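Zerkport Laundry Module: Two Arms, One Basket, Not Much Laundry

Rating: 2 out of 5

I have been promised a machine that does the laundry since I was old enough to be told to do it myself. So when Zerkport put its two-armed bench unit up for sale to small shops and (in the words of the brochure) "ambitious households," I paid for it, cleared a corner and gave it chores to do through most of January. The price was $2,557 before shipping. My old folding board cost less than the shipping did.

What you get for that money is a pair of arms, mounting plates, a coil of cable and a license for the Lorerano software that runs the thing. You do not get a bench. You do not get baskets either, although the manual assumes you have them and gives them names. The software setup was painless, I'll grant that. Calibration was less so, and I did it again every time I bumped the bench, meaning I did it a lot.

The brochure lists sorting, folding, tidying and "light kitting," the last one aimed at people who pack small orders. I tried all of them, but I spent most of my time on cloth. A rigid part has the same shape when you pick it up as it did when you put it down. A shirt doesn't. If a machine can find the corner of a wadded-up T-shirt, I'm willing to listen to the rest of the pitch.

The most basic laundry job in the Lorerano menu is called Retrieve. A piece of fabric sits in a basket, one arm reaches in and brings it out, and the other arm is supposed to help spread it on the surface. A toddler can do the first half of this and will do it when you don't want her to.
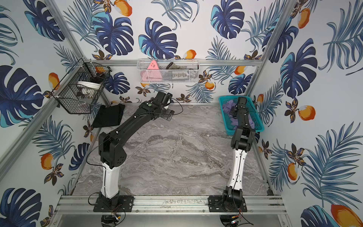 Retrieve works often enough to be interesting and fails often enough to be useless. My best streak was 40 items without me having to step in, and I was pretty impressed that evening. The next morning it gripped the rim of the basket along with the cloth and dragged the whole load across the bench. It didn't notice. The status light stayed the same, and the software logged the item as complete. I have a real problem with that. A slow helper is fine by me, but a helper who reports the job done while the basket is on its side needs a supervisor, and the supervisor was me.

Folding is worse. Dish towels come out all right if you lay them flat first, at which point you have done the hard part. T-shirts come out as a sort of envelope. Anything with a hood, forget it. There is a setting called Careful that slows everything down, and I could see no difference in the results except that I'd finished my coffee.

The shop-floor side is better, and I'd have been kinder to this product if that was all it claimed. With stiff items in fixed places, the arms were steady and didn't get bored. Moving boxed parts from one bin to another went fine as long as the bins stayed where I'd said they were. But a plain pick-and-place arm has been able to do that for ages, and the Derkico single-arm kit does it for less. I used one for a season at a packing bench and never thought about it, which is about the nicest thing I can say of a machine.

Support was decent. I had 2 long calls with Engebretsen, the reseller, and both times I got someone who had plainly used the arms and didn't try to read me a script. They told me cloth handling would improve with the next model update. The update came while I was still testing. Retrieve got a little quicker. The hoods were still a mess.

Noise is low, a whine when the shoulders move and a click from the grippers. The cables need watching, and I'd want better strain relief at this price. Cleaning is a wipe-down. Lint gets into the fingertips, so keep a soft brush handy.

Should you buy it? If you run a lab or teach a class, maybe, and you already know more about it than I do. If you run a small packing operation, get the cheaper single arm and spend the difference on good bins. If you just want the towels folded, keep folding them. I'm sending mine back at the end of the return period, and there is a load in the dryer right now that I'll be doing by hand.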